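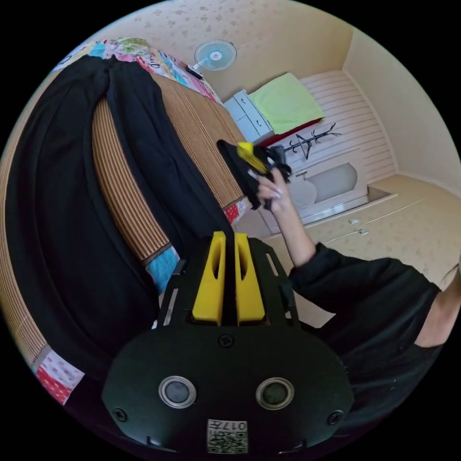
# The Long Coat

The landlady said the room came furnished, and I suppose it did. It came with a fan high on the wall, a coat rack, a bed, a wardrobe, and 28 rules typed on a sheet of paper. Rule 6 said that tenants were to hang up outdoor garments. I had been in Nistov for one afternoon and had already broken it. The long black thing was lying across the bed with its long folds running slantwise, and the coat rack stood there with its thin branches out, looking like it had been told about me.

My sister had brought the garment over on the bus from Forham. It had been our aunt's. According to my sister, our aunt had worn it on the night the Bronda ferry turned back, and anyone who slept under it would dream of where they were supposed to be living.

"Supposed to be, according to who?" I asked.

"According to the coat."

"Is it a coat? It looks like a robe."

"She called it the coat."

I don't believe in this kind of thing. I didn't believe in it when our aunt read the coffee grounds and told me I would marry a man with a boat, and I've been proved right on that one for years. I told my sister the coat would dream me straight back to Forham, because it smelled of the hall closet in Forham, and a nose will do that to a sleeping person without any help from the dead.

She spread it out over the striped mat anyway and stood back.

"You could have washed it," I said.

"You don't wash it."

"Of course you don't."

She went off to look at the white cabinet. It had an arched hollow in the middle, and she decided right away that something holy used to stand there. I said a telephone. She ran a finger along the ribbed panels and said the room had a good feeling. I said the room had a rent of 3,000 a month, and that for 3,000 it could feel however it liked as long as the wardrobe doors shut. She tried them. They shut. She took that as a point for her side.

We folded things for a while. The quilt at the head of the bed was one she had picked, pink and blue and green, and I'd told her it was too cheerful for someone my age. The green blanket went over by the little drawer unit, where it stayed the whole time I lived there, because I never did find a better spot and after a while I stopped looking. She kept moving around the coat. She would lift a corner of the mat to straighten the bedding and lay it down again as if somebody was asleep.

At six she had to go for her bus. In the doorway she said, "Just the one night. Then hang it up if you want."

"And if I dream about the dentist?"

"Then you'll know."

I walked her as far as the corner of Abdel Rahman Street and came back up the 96 stairs. I had counted them with a suitcase, so I was sure of the number. The fan was going. I picked up the coat to put it on the rack, and it was heavier than it had any right to be, so I went through it for pockets. There was one, on the inside, sewn shut with small neat stitches. I held it up to the light. I pressed it flat between my fingers. Something in there was thin and stiff, about the size of a ticket.

I had scissors in the drawer. I took them out, and I stood there a good long while with them in my hand.

A bus ticket, I thought. A receipt for the coat. A piece of card the tailor put in to hold the shape. I could have named you ten things it was, every one of them dull, and I'd have bet the rent on any of them.

Then I put the scissors back — only because the light was bad — and laid the coat over the bed the way she'd had it, the long folds running down from the corner. I got in underneath. It was too warm, and it smelled of Forham.

I dreamed about a wall, cream-colored, with faint marks on it like old rain. There was nothing else in the dream at all. In the morning I opened my eyes and looked at it.

My sister called before I had my shoes on.

"Well?" she said.

"Nothing," I said. "I slept badly."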